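Kukoto K28 Antibody Test Reader

Bench reader for lateral flow antibody tests
Order code: K28-1040
Supplied by Fung Diagnostics, Dredham

The Kukoto K28 is a small table reader for antibody test strips. It measures how strong the test line is and gives a number, so the result does not depend on the eyes of the person who is working that day. It was made for clinics, company health offices and small research groups which follow antibody levels in the same people over many months.

Please read first: the K28 does not tell if a person is protected from infection. It gives a line value for the strip that is inside. What this value means for one patient must be decided by a doctor, together with the history of vaccination and illness.

What it is used for

Most of our customers run repeated surveys. They take a finger-prick sample from each member of staff, put it on a cassette and wait the time which is written on the cassette leaflet. Then the cassette goes in the drawer of the reader. With the eye alone, a weak line is often called negative by one nurse and positive by another. The K28 gives the same cassette the same treatment each time, and the value is saved with the sample code.

The reader can be also used for training. New staff can first write down what they see and after that compare with the value on the display.

Main data

Reading time: 14 seconds per cassette
Memory: 1040 results, with date and sample code
Weight: 870 g without power supply
Display: black and white, four lines
Connection: USB cable, included
Power: supply included, or four AA batteries
Cassette types: Candham A and Candham B. Other types on request, please send us three empty cassettes so we can check the size of the window.

In the box

Reader, power supply with plugs for US and EU, USB cable, gray check cassette, cleaning cloth, printed guide in English. Antibody cassettes are not included and have to be ordered separately.

Setting up

Put the reader on a flat table, away from direct sun. Connect the power and wait until the display shows READY. Insert the gray check cassette with the arrow to the back and press CHECK. If the value is inside the limits printed on the cassette, you can begin. If not, clean the window with the dry cloth and repeat. After a second failure please do not use the reader, and write to us.

The check should be done every morning and also after the reader was moved to another room. Keep the gray cassette in its bag - it loses its color slowly in the light, and then the limits are no more correct. A new one is needed after 28 months.

Saving and sending results

Results are copied to the computer as a simple table which opens in any spreadsheet program. The reader has no wireless function. Some hospitals asked us for this, but for the moment we prefer the cable, because no names or results can leave the room by mistake. We recommend to use only sample codes in the reader and to keep the list of names in another place.

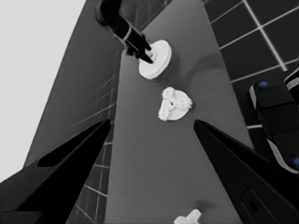

When the memory is full, the reader does not delete anything by itself. It shows MEM FULL and will not accept a new cassette until you copy the results and confirm with the OK button held for three seconds. In older units, delivered before June, the confirmation was one short press. If you have such a unit, the update is free and can be made over the same cable.

Cleaning

Wipe the outside with alcohol wipes. The drawer can be pulled out fully and washed with mild soap, but must be dry before it goes back. Do not spray any liquid inside the opening.

Warranty and service

Two years on the reader, six months on the power supply. Repairs are done in our workshop in Dredham, and a loan unit can be sent for the time of repair if we have one free. Please clean the reader before shipping and add a signed note that this was done. Packages without this note will be returned.

Contact

Orders and prices: Lejla Lazarević
Technical questions and updates: Spyros Mladenović

Page last changed 10/20/21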